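Sunday, evening

Today I finished the summer clothes at last. I started after breakfast, while the flat was still cool, and I took everything out of the bedroom cupboard. Nabil Twal telephoned from Abu Hammour in the middle of it and we talked for a long time, so the T-shirts had to wait.

I fold on the bed now, on the pink sheet. The ironing board from Gralwood is too narrow and things slide down from it. On the bed I can press the cloth with my whole hand. The denim shorts with the elastic waist are the ones I like best to fold — one time in half, then a stroke over the pocket, and they stay flat.
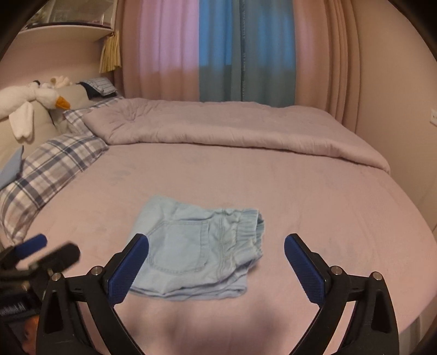
Where do the winter jumpers go now? They go in the long Avness box under the bed, with the scarves on top.

The box was 44 riyals and I was not sure about the price, but it closes well and it is 130 centimetres long, so even the thick grey jumper lies straight in it. I put two small bags of lavender inside. My mother always used soap for this, but I could not find the kind she had.

One drawer is still not done. It has only socks and some old belts in it, and I was tired by then. I also must sew the button on the white shirt before I put it away. The thread is finished, so I wrote it on the list for Fullar, together with hangers and washing powder.

Rice and lentils for supper. Window open a little — there is some wind now.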